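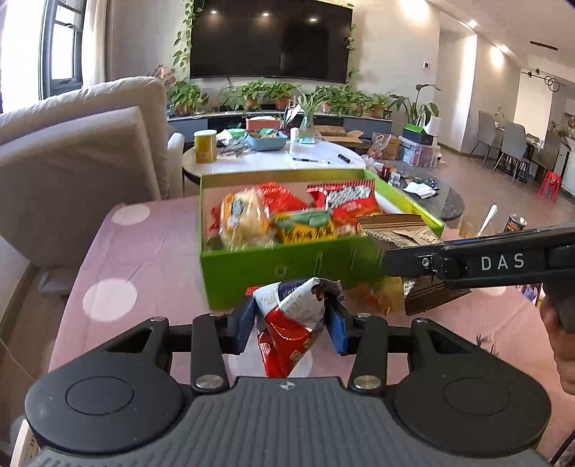 Every package you have ever opened was somebody's answer to a question, and the question was nearly always the same one: how do we get this thing from where it is made to where it is wanted, in a state that a person will still be glad to see? We ask it of peaches and of light bulbs, of wedding cakes and of cough drops. In this chapter we are going to take our time over that question, and we will begin with the plainest things on the table. A small snack packet, white and navy at the top and glossy red below, and an open cardboard box in bright green will do very nicely as a start. One of them crumples at a touch and the other holds its shape, and a good deal of what you will learn in the coming pages grows out of that difference.

Chapter 5
Wrapping, Boxing, and Carrying: How Goods Are Kept Safe

Before You Read

Go to a kitchen cupboard, your own or one belonging to a patient relative, and take out the first few things your hand falls on. Set them in a row. Press each one gently with a thumb. Which ones give way? Which ones push back? Write down what you find in your notebook, in whatever words come to you, and keep the page handy, because we will come back to it when we get to the section on stiffness. You needn't be tidy about it (my own notebook has a coffee ring on that very page, and it has done no harm).

5.1 The Three Layers

People who pack things for a living talk about layers, and the words they use are easy enough once you have met them. The primary package is the one that touches the product itself: the bag around the chips, the jar around the jam. The secondary package gathers a number of primary packages together, such as a carton of tea bags in their little envelopes. The tertiary package is the one shoppers seldom meet, the big shipping case or the wrapped pallet that goes up and down on forklifts and spends its life in trucks and warehouses.

It helps to follow one product through all of them. Let us suppose a bakery in the town of Plirnbridge makes a small ginger cookie, and sells it under the name Ustar. The cookies go into a sealed bag. The bags go into a carton that can stand on a store counter with its lid folded back. The cartons go into a shipping case, and the cases go onto a pallet bound for the depot at Piltgate, 195 miles away. By the time a child on the far side of Piltgate tears open the bag, those cookies have been lifted, stacked, dropped a little, warmed, cooled, and shaken over a great many potholes, and every layer has had its part to play in getting them there whole.

We will travel with the Ustar cookies all through the chapter, so you may as well grow fond of them now.

5.2 What Can Go Wrong

You might think first of breaking, and most students do. A cookie is brittle, and a case dropped on its corner can turn a whole bag to crumbs. But breaking is only the noisy sort of damage. There is also damp, which creeps in slowly and makes a crisp thing limp. There is air, which turns fats stale and gives old nuts that sad, painty smell. There is light, which fades colors and spoils flavors, and there are insects and mice, who have been studying this subject a good deal longer than we have!

A thin film bag is a poor guard against a heavy boot, but it can be a very fine guard against damp. A stout cardboard box is just the other way around. It will bear weight all day long, and yet leave it on a wet loading dock overnight and you will find it has gone as soft as bread. This is why the two are so often used together, and why it makes little sense to ask which is the better package until we have said what we are afraid of.

5.3 A Little Arithmetic

Now for some figures, and please don't skip them. One shipping case of Ustar cookies weighs 5 pounds when it is full. In one month, let us say July, the bakery sends 3,625 cases to Piltgate, and 222 of them arrive with some kind of damage. If you divide the second number by the first, you will find that a little over 6 cases in every hundred were hurt along the way. Is that a lot? It depends on what the damage was, and what it would cost to prevent it. A thicker case might save most of them, but a thicker case uses more board, takes up more room on the truck, and has to be paid for on every single trip, including the ones where nothing would have gone wrong.

Hold on to those numbers. We will use them again in Section 5.6, when we compare the bakery's old case with the Lenz case, a sturdier design with a double wall.

Words to Know

primary package
secondary package
tertiary package
barrier
brittle
crush strength
double wall

Turn next to Section 5.4, where we look at paper and board, and have your notebook page from the kitchen cupboard beside you as you read.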